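Lostesine House, ground floor flat
Household safety checklist with comments
Date of check: Oct 6, 2026
Previous check: July

Each item is marked OK, Attention or Fail. Comments are for the tenant and for the lettings office at Bustamante.

1. Smoke alarm, hall
OK. Sounded on test. Dust on the cover, wiped off during the visit. Replacement date on the label has not passed.

2. Smoke alarm, landing cupboard
Attention. Sounded on test, but one fixing screw is missing and the base moves when touched. Lettings office to refit.

3. Heat alarm, kitchen
OK. Interlinked with the hall alarm, both sounded together.

4. Carbon monoxide alarm
OK. Stands on the shelf beside the boiler. Battery changed by the tenant after the July check.

5. Boiler
OK. Ponance combination model, serviced this year, record seen. Pressure normal. The flue outside is clear, though the neighbour's climber is getting close and should be cut back before spring.

6. Gas hob
Attention. Back left burner slow to light. Flame is blue and even once lit. Tenant to clean the burner cap and report back if it carries on.

7. Fire blanket
Fail. The holder is fixed directly above the hob, so anyone reaching for it would have to lean over a pan fire. Move it to the wall by the door. This was raised in July and has not been done.
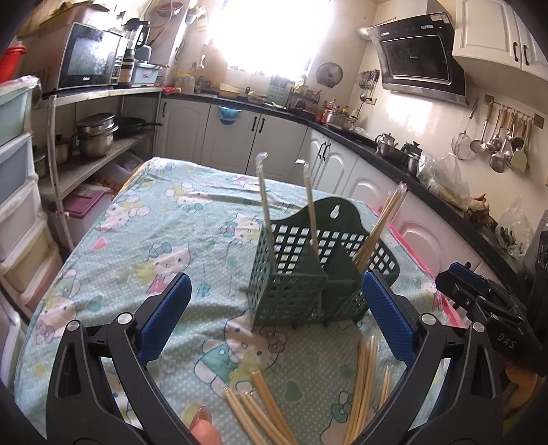

8. Table coverings and loose cloths
OK. Keep cloths, tea towels and oven gloves well away from the hob. If small children visit, check that a cloth does not hang low enough to be pulled.

9. Sockets and leads, kitchen
Attention. The kettle and toaster share an extension lead that runs behind the draining board. Plug both into the wall. The double socket beside the fridge is free and in good order.

10. Fridge freezer
OK. Lernetti upright. Door seals sound. Gap at the back is around 100 mm - enough for air to move.

11. Hot water at taps
OK in the kitchen. Bathroom basin runs hotter than it should and the mixing valve needs adjusting. Marked Attention for the bathroom only.

12. Consumer unit
OK. Test button trips the RCD and it resets. Circuit labels are now readable, which they were not last time.

13. Floors and trip hazards
Attention. The metal strip between the hall and living room has lifted at one end. Taped down for now. Needs two new screws and probably a new strip.

14. Windows
OK. Restrictors working in both bedrooms. Living room window is stiff but opens fully. Keys are kept on a hook within reach, as asked.

15. Front door
OK. Opens from inside without a key. Please keep the pushchair folded - it narrows the way out when left open.

16. Cleaning products
OK. Moved to the high cupboard since the last check. Child catch fitted and holding.

17. Outside steps
Attention. Moss on the lower two. Scrub before the first frost. Handrail firm.

Actions
Fire blanket: lettings office, within 5 days.
Alarm base, mixing valve and floor strip: lettings office, at the next maintenance visit.
Hob burner, extension lead and steps: tenant.

The fire blanket will be looked at again once the office confirms it has been moved. All other items carry over to the next routine check.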